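Brumville café adds children's drinks hour

The Tistent café on Lollham Road will open an hour early on Tuesdays from February for parents with children under five. Doors open at 8am, and a small hot chocolate or warm milk will cost £2.

Owner Kristine Baluyot said she had been asked for an earlier start by parents from the nursery next door, which has 60 children on its books.
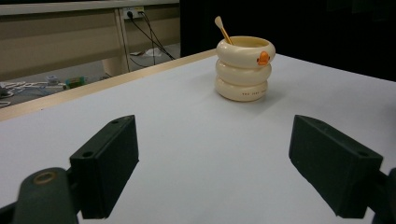

Baluyot bought new crockery for the sessions from Carrilho, a homeware shop in the town. The children's drinks will come in cream cups made up of three rounded tiers, with a small orange duck's head on the side of the top one and a light wood stirrer to go with them. Adults will get the café's usual mugs.

There is room for up to 30 people, and pushchairs can be left in the side passage. Places cannot be booked.

Wilfredo Talavera, who runs the kitchen, will serve toast and porridge until 10am. The 422 bus stops outside.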